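バイラム調査報告書、公表を来年8月に延期

2023年12月7日(木) ヴィープケ・ヤンセン

国際援助機関メメドネスは、バイラム地区の避難民キャンプで起きた物資配給の停止に関する調査報告書について、公表を来年8月に延期すると発表した。当初は年内に公開される予定だった。

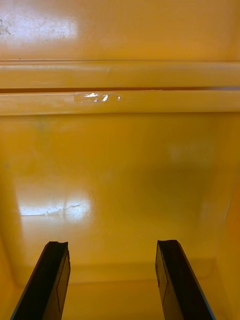 延期は、隣接するスキストストン州の当局が追加の聞き取りを求めたことによる。報告書は本文113ページで、調査団の3人はすでに署名を終えている。加盟29か国のうち14か国は、延期の前に要約だけでも配布するよう書面で要請していた。

メメドネスの報道担当者は定例会見で、要約の配布は「検討中」と述べるにとどめ、当局に草案を見せたかどうかについては回答しなかった。

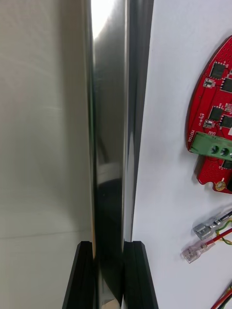 調査の対象は、配給の停止に至る経緯と、ジョタウ倉庫から出た物資の行き先である。停止期間はおよそ3週間とされるが、州当局はこれより短かったと主張している。調査団は倉庫の設備の扱いも調べており、質問票には、備品の管理記録を問う項目がある。記録の提出期限は示されていない。
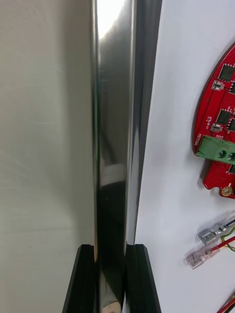 キャンプの住民代表は、延期について事前の連絡を受けていないと話した。代表らは報告書の現地語訳を同時に公開するよう求める書簡を送ったが、返答はまだ届いていない。次回の理事会では、追加の聞き取りにかかる費用が議題となる。

お問い合わせ:編集部 | 無断転載を禁じます | ページの先頭へ戻る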